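Splitting a novella series into one volume on Stemgate: what happens to pre-orders and reviews?

Posted in Self-Publishing Help > Romance and Serial Fiction

Ching-wen Ho
I have a paranormal romance series of 4 novellas listed separately on Stemgate under the series title Mistov. Each one is between 17 and 18 chapters. I want to combine them into a single omnibus and take the separate listings down.

Book 4 is still on pre-order with 120 orders against it. Release is set for September. The first three are live and have reviews.

What I need to know:
Do the pre-orders transfer to the omnibus if I swap the file before the upload deadline?
Do the reviews on the first three carry over?
Does the omnibus need a new blurb, or can I reuse the one from Book 1? It is written around the first couple only, and the later books change the point of view characters.

The interior files were made in Clunerel, one project per book, if that makes a difference.

Awad_Drafts
Taking these in order.

Pre-orders are tied to the listing. If you replace the Book 4 file with the omnibus, the 120 readers will receive a product that does not match the title, cover or page count they ordered. The content check compares these fields and will usually hold the file. Release Book 4 as planned, let the orders fill, then publish the omnibus as a new listing.

Reviews stay with the edition they were left on. An omnibus is a new edition with its own identifier, so it starts at zero. You can quote a few lines from existing reviews in the editorial section if the reviewers agree.
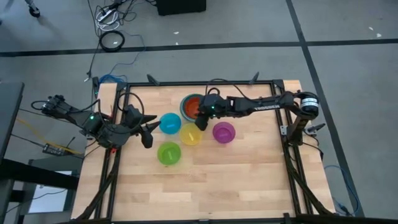

For the blurb, do not reuse Book 1. A reader who buys on the strength of one couple and meets a different pair a quarter of the way in will leave a low rating. Use one short paragraph for the shared setting and the main conflict, then one sentence per book naming the leads and the trope. State clearly that it is a complete series and that each story ends happily, if it does. Put content notes last.

On Clunerel: create a new project and import each book as a part, with its own title page. Chapter numbers should restart in each part. Remove the back matter from the first three, or the "next in series" links will point to books the reader already has. Keep one author note and one newsletter link at the end. Check the scene breaks after import. Mine came through as blank lines and had to be reset by hand.

pagecount_peggy
i just left my singles up and put the box set next to them. sells fine. dont take the old ones down, people still find book 1 first and its the cheap one

Ching-wen Ho
Thank you both. I will release Book 4 as listed and keep the singles live for now. One more point: the heat level changes between Books 2 and 3. Should the omnibus be tagged for the higher one?

Awad_Drafts
Yes. Tag for the highest level anywhere in the volume, and use the same category on all the singles that need it. A closed-door tag on a set with two open-door books will bring complaints.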